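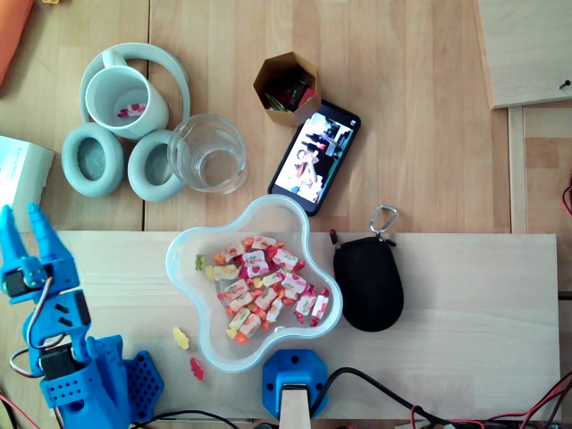
What's the best way to set out sweets on a pine board so they don't end up everywhere? Put them in a bowl with a bit of a lip, set it slightly off to one side, and keep wrapped and unwrapped sweets apart.

Last updated: June

I do a sweet board whenever people come round (film nights, mostly) and it takes me over 8 minutes only when I can't find the bowl! My way of doing it:

1. Wipe the board with a barely damp cloth and let it dry. Bare pine goes sticky very quickly.

2. Choose a clear bowl. I love the flower-shaped ones - the sort with lobes round the edge - and plastic is fine, especially with children about.

3. Pile the wrapped sweets in the middle. Heart wrappers in pink and white look lovely with bright twisted ends poking out all over the place.

4. Gummy bears go in last, if at all. They do escape, and they pick up every crumb going, so I usually give them a little dish of their own.

5. Leave the other end of the board clear for cups. Mine always fills up with keys and pouches anyway.

Leftovers go in a jar with a tight lid, bears in a separate one.

Comments

Obinna Nwachukwu: Greaseproof paper under the bears saved my board!

Derkcombe83: Does oiling the pine help with the stickiness?

Related
Getting wax off a wooden table
Party bags for 99p each
Jars that keep fudge soft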